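Section 3: Laying the table cloth

The Mellor cloth from Dellodon is a printed grid of black lines with yellow, blue, red and white panels. Lay it before you set out anything else on the table. Allow about 16 minutes the first time.

Cloth laid flat, yellow panel at the far edge: 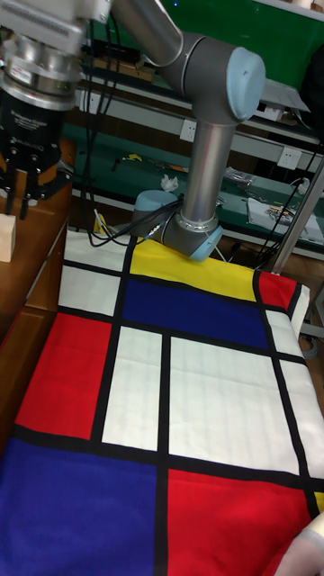
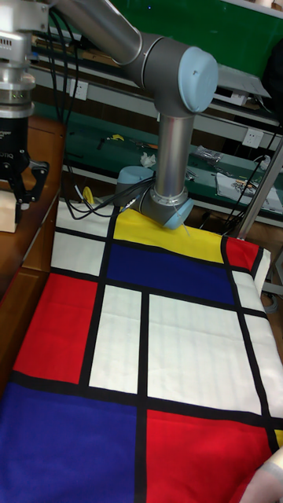
3.1 Before you start

1. Wipe the table down and let it dry. Crumbs will show as bumps under the white panels.
2. Wash the cloth on its own in cold water. Do not use bleach — the colours will fade unevenly.
3. Iron on the reverse side at a low setting.

CAUTION: Do not iron the cloth on the table. Heat can mark a varnished surface.

3.2 Positioning

1. Unfold the cloth with the printed side up.
2. Turn it until the wide yellow panel is at the far edge and the small red panel is in the far right corner. The deep blue panel sits in the next row.
3. Line up the black lines with the table edges. Start at the far side and work toward you.
4. Smooth from the centre outward with the flat of your hand. Slight wrinkles are normal and will drop out over a day or so.
5. Check the far right corner. If the fabric has folded over, turn it back and press it down.

Note: If a cabinet or desk stands beside the table, keep the cloth clear of the drawers on that side.

3.3 Storage

Roll the cloth on the Ellon tube with the print facing out. If you have to fold it, use no more than 2 folds and follow the black lines — creases are harder to see there.

For spots and stains, see Section 4.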